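3.2 Clothes that are neither clean nor dirty

In the interviews of the first round, the participants spoke easily about laundry and about storage, but they had difficulty when we asked about clothes between these two states. A sweater worn for two hours is not ready for the washing machine, and many people do not like to put it back with the clean ones. We call these clothes "resting garments". The term was proposed by Iker Aguirre during the pilot study and we keep it in this paper, although some participants preferred to say "the in-between things".

The diary material contains 2487 entries in which a garment was placed outside a wardrobe, a drawer or a laundry container. Of these, 979 entries name the bed as the place. The chair, which is often mentioned in earlier work on domestic disorder, comes second with 328 entries. This result was a surprise to us. We had prepared the coding scheme with the chair as the main category, and the bed was first included only under "other furniture". The scheme was corrected in April, before the second coder started, and all entries were coded again from the beginning.

A possible explanation is the size of the surface. In a small bedroom the bed is the largest horizontal surface at a comfortable height, and a garment can be dropped on it from almost any position in the room. The nightstand is also near, but its top is small and it is usually reserved for things that are needed from the bed, such as tissues, a lamp or a glass of water. Very few entries mention clothes on a nightstand. Figure 4 gives a typical arrangement: two garments, one black and one teal, are on the duvet, while the top of the nightstand holds a tissue box.

The way in which the garments lie is also relevant for our coding. We distinguish between "heaped" and "spread". The black garment in Figure 4 was coded as heaped and the teal one as spread. The two touch each other, and for this reason they were counted as one group with two members. The state of the duvet was coded separately, with the values "smooth", "rumpled" and "folded back" - in this case rumpled. We did not try to decide from the pictures if a garment had been worn. This information was taken only from the diaries.
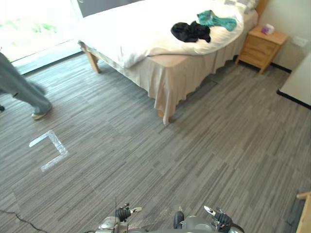
Figure 4. Resting garments on a bed. Group of two, one heaped and one spread; duvet rumpled.

3.3 The moment of removal

A bed has one important difference from a chair: it must be cleared before the night. For this reason the garments on a bed have a natural time limit. In the diaries, the participants wrote down where each group went when the bed was needed. The most frequent answer was another temporary place, often the floor or the chair, and only after that the wardrobe. One participant described it in this way: "I move them to the chair at night and back to the bed in the morning. I think I did this with the same cardigan for a week."

We treat such a movement as one cycle and not as two separate events. Entries without a note about the next place were kept in the totals of Section 3.2, but they are left out of the analysis of cycles in Section 4.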